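Zuvinine 2, le logiciel qui plie (presque) le linge : trois mois d'essai

Publié le 24 novembre dans Tests, rubrique Manipulation

Il y a deux sortes de logiciels de manipulation : ceux qui empilent des cubes dans la vidéo de lancement, et ceux qui osent s'attaquer au textile. Zuvinine appartient à la seconde famille, ce qui force déjà un certain respect. Un cube a six faces et un caractère égal. Une serviette éponge a autant de configurations que la mauvaise foi peut en inventer.

Pour ceux qui auraient manqué l'épisode précédent, Zuvinine est une couche de perception et de planification pour objets déformables. On lui donne un nuage de points, elle renvoie une segmentation du tissu, des candidats de saisie classés par score et une trajectoire à faire exécuter au bras. L'éditeur, Wotulau, vend la chose sous forme de licence par poste, avec un planificateur maison nommé Trivo et une interface web qui a visiblement été dessinée par quelqu'un qui aime beaucoup le gris.

La version 1 m'avait laissé un souvenir mitigé. Je l'avais rendue en février avec une liste de défauts longue comme un drap-housse. La 2 en corrige la moitié, en ajoute quelques-uns de son cru, et reste malgré tout la seule que j'aie gardée installée après la fin de l'essai.

Installation

Comptez une demi-journée si votre machine est propre, une journée si vous avez déjà une vie. Le paquet réclame une version précise de ses dépendances et le dit dans un message d'erreur qui cite toutes les autres. La calibration caméra-bras, en revanche, est un vrai plaisir : 20 poses, un résidu affiché en clair, et un bouton pour rejeter les poses douteuses sans tout recommencer. Le concurrent Mulder, que j'utilisais avant, exige de repartir de zéro à la moindre pose ratée, sans doute par souci d'éducation.

Perception

C'est le gros progrès de cette version. La segmentation du tissu tient bon sur fond uni, et la détection des liteaux (la bande tissée plus lisse qu'on trouve au bord des serviettes) est enfin utilisable. Zuvinine s'en sert comme repère d'orientation : s'il voit la bande, il sait à peu près quel bord il regarde. S'il la voit passer en travers d'un tas, il émet une hypothèse, la note, et vous laisse en assumer les conséquences.
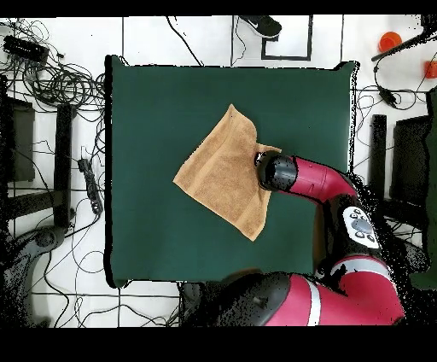
Serviette éponge beige partiellement repliée, le coin droit sous la pince ; liteau en diagonale.

Cette configuration résume bien le problème. La forme générale est un losange de travers, et la silhouette seule ne raconte pas grand-chose des épaisseurs. Le module affiche ses candidats en surimpression, avec un dégradé du bleu au rouge. Le rouge veut dire « bonne saisie ». Je laisse chacun méditer sur ce choix de couleur.

Reste la question des occlusions. Dès que la pince recouvre un coin, le coin disparaît du modèle, et le logiciel doit s'en souvenir. La version 1 ne s'en souvenait pas. La 2 conserve une estimation du point masqué tant que la pince est déclarée fermée, puis la relâche en même temps que le tissu. L'idée est simple et elle marche bien, à condition que votre pilote de pince publie son état correctement. Le mien le publiait avec du retard ; j'ai passé une soirée entière à accuser Wotulau avant de corriger mon propre code. Qu'ils reçoivent mes excuses, ils ne les liront pas.

Moins convaincant : le traitement des points manquants. Autour des surfaces brillantes, la profondeur se troue facilement, et Zuvinine a deux attitudes possibles, réglables par une case à cocher. Soit il considère les trous comme du vide, et Trivo y fait passer le coude avec un bel optimisme. Soit il les considère comme des obstacles, et plus rien ne bouge. Un réglage intermédiaire aurait été apprécié. La documentation suggère d'« adapter l'environnement », ce qui doit vouloir dire repeindre le robot.

Planification

Trivo est rapide. Sur un pli simple, il propose une trajectoire en 300 millisecondes sur mon poste, et elle est en général élégante, avec un arc bas qui traîne le tissu au lieu de le jeter. Les limites de vitesse se règlent par phase (approche, saisie, transport, dépose), et c'est le genre de détail qui fait pardonner l'interface.

Il se gâte avec les tas. Un mouchoir à plat, tout le monde sait faire. Le mode « dépliage » part d'un textile en boule, cherche une pointe accessible, tire, regarde, recommence. 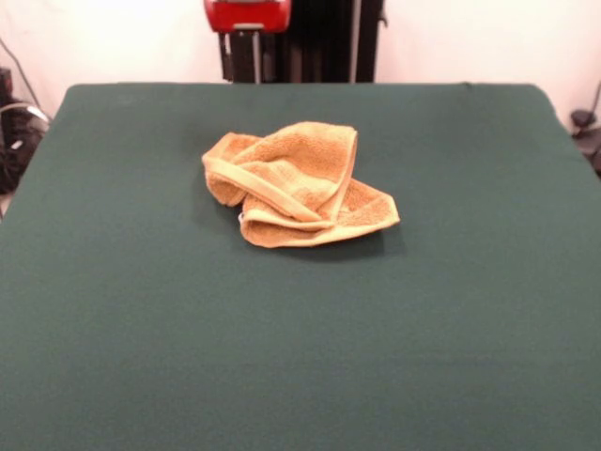
Configuration en tas : une pointe à plat côté droit, l'étiquette blanche visible en bas à gauche.

Sur ce type de tas, la pointe qui dépasse est la candidate évidente, et Trivo la classe volontiers en tête. Les crêtes l'attirent aussi beaucoup. Mes deux conseils : baissez le poids de la hauteur dans le score (le paramètre vaut 65 par défaut, sans unité, ne cherchez pas), et activez le filtre « petits éléments clairs », faute de quoi une étiquette peut passer pour un coin tout à fait présentable.

Outillage

Le rejeu des journaux est excellent. On recharge un essai, on change un paramètre, on relance la perception hors ligne sur les mêmes données, et on compare côte à côte. Le journal se limite à 2,000 images par session (l'interface l'écrit ainsi, avec la virgule anglaise, et j'ai d'abord cru à une session de deux images). Au-delà, il écrase les plus anciennes sans prévenir. Exportez souvent.

L'éditeur de comportements par blocs est joli et je ne m'en sers pas. L'API Python fait la même chose en moins de clics.

Pour qui ?

Si vous manipulez des objets rigides, passez votre chemin, Mulder fait cela mieux et sans vous parler de liteaux. Si vous travaillez sur du tissu avec un bras unique et un fond uni, Zuvinine 2 vous épargnera beaucoup de code. Pour deux bras, attendez : le module est marqué « expérimental », et pour une fois le mot est employé avec exactitude.

Les plus : calibration, suivi des coins masqués, rejeu hors ligne.
Les moins : gestion des trous de profondeur, journal qui s'écrase, documentation d'humeur variable.

Licence renouvelée de mon côté. La case à cocher est toujours sur « obstacles ».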